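**Zondindale Seed Library — progress report, October**

Dear Fanni Katona,

We have had a wonderful stretch since the last report, and I'm very glad to be writing this one. When we applied, we said we wanted to bring old garden varieties back into the valley and get people growing them again. We now have 73 varieties on the shelves, up from the short list in our application, and every one of them was grown and saved by someone who lives here!

**Seed collection**

The bean harvest was the star of the season. The Gál pole bean came in late, as it always does, but the pods filled out beautifully once the nights cooled down. We let them dry on the vine until they rattled, then shelled them over two long evenings in the church hall. Adom Lamptey kept the good records this year that we wished we'd had last year: who grew each lot, which plot it came from, how many plants were saved from, and whether anything else in the same family was flowering nearby. That last column is the one we missed before, and it cost us the winter squash. (You may remember the very odd pumpkins in our spring report.)

Squash is now hand-pollinated. We tape the blossoms shut in the evening, open them early the next morning, dust them with pollen from a male flower of the same variety, and tape them up again. It's fiddly work, and the bees are quick, so you need to be out there by 6 a.m. We had more people willing to do this than I would ever have guessed.

Tomatoes did well on the south plots and poorly on the low ground by the creek, where blight got in after the August rain. We saved no seed from the affected plants. We still have clean seed of all the tomato varieties from the year before, so nothing has been lost, but two of them need growing out again next summer to get our stock back up.

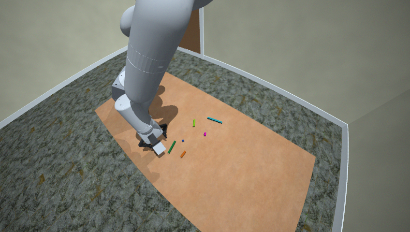
Germination testing took up most of September. For each lot we roll seeds in damp paper towels, keep them on a warm shelf, and check them daily. Where we have plenty of seed we test 100 at a time; for the rare lots we use fewer, and note it on the packet so nobody reads too much into the result. Lettuce and kale came through very well. Parsnip was poor, even from fresh seed, and we've decided to stop keeping it past one winter. Onion sits somewhere in between — fine this year, doubtful the next — so those packets will go out first in the spring.

**Lending and outreach**

We gave out our 1000th packet just before the end of the summer. It was a packet of Fukora mustard, and it went to a boy who wanted "the hottest one you have." He has since been back for radishes.

The school garden is up and running. The children sowed peas, sunflowers and pot marigolds in the spring, and in the fall they threshed their own marigold heads into paper bags and wrote the labels themselves. Some of the spelling is very inventive and we have left it alone. Their packets will go on the shelf next to everyone else's.

Returns are still our weak spot. Plenty of people borrow seed and enjoy the harvest, then eat the last lettuce before it bolts. We've started putting a short note in each packet that says which plants to leave standing and when to pick the seed heads. It's too early to say how much it helps, but the lettuce and bean returns already look healthier than last fall's.

**Spending**

The storage cabinet has been bought, and it came in a little under the quote from Hivton. With your agreement, we'd like to put the difference toward glass jars and drying packs, both of which we're short of. The money set aside for printing is not yet spent. We held it back until the growing notes were checked over by the people who grow each crop, and the last of those came in this month.

**Still to do before spring**

- Print the growing notes and packet inserts
- Finish cleaning the carrot and leek seed
- Find isolated plots for the two tomato varieties
- Repeat the germination test on the older pepper lots
- Set a date for the seed swap with the hall

We would love to have you at the swap if you can manage the trip. I'll send the date as soon as the hall confirms it, and the next report will follow once the spring packets have gone out.

With warm thanks from all of us at Zondindale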